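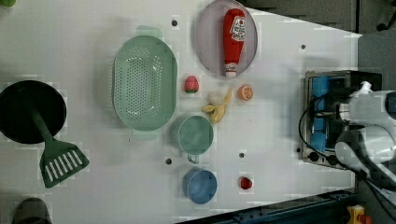 A kitchen on a white table: Shuk-fan Choi on play food and tidying up

Shuk-fan Choi has run the toy library in Skovavdale for three years. Most of what she lends is kitchen things. There are roughly 200 pieces on the shelves, and the waiting list for them is longer than for the train sets.

"People expect a big wooden cooker with doors," she says. "We had one. It took up half the room and the children stood in front of it pushing each other. I gave it to the nursery at Cheng and bought a white table."

She mixes pretend food with full-sized things. A black pan goes out with a green spatula, and there is a mint green colander that she says is never on the shelf for more than a day. "Children want what the grown-ups use. A colander is good because you can put anything in it. Strawberry, banana, somebody's sock."

The fruit gets the hardest wear. The banana with its peel partly opened is popular with the under-fours, and so is the orange half. The ketchup bottle causes arguments. "I have thought about buying a second one," says Choi. "But then they would both want the same one anyway."

She keeps plates and cups to a few and picks plain colours – lavender, green, blue – so that a missing one is easy to describe to a parent over the phone.

Tidying takes up the last 20 minutes of each session. Choi starts with the large things. The colander goes into the pan, the food goes into the colander, and the cups are carried over separately to be washed. She doesn't sort by type.

"I used to have labelled boxes from Verkisell, one for fruit, one for vegetables. The children put the garlic with the fruit and I spent my evenings moving it back. Now it all goes in together and they can do it themselves."

The library is closed over the holidays and opens again in January. Loans taken out in December can be kept until then.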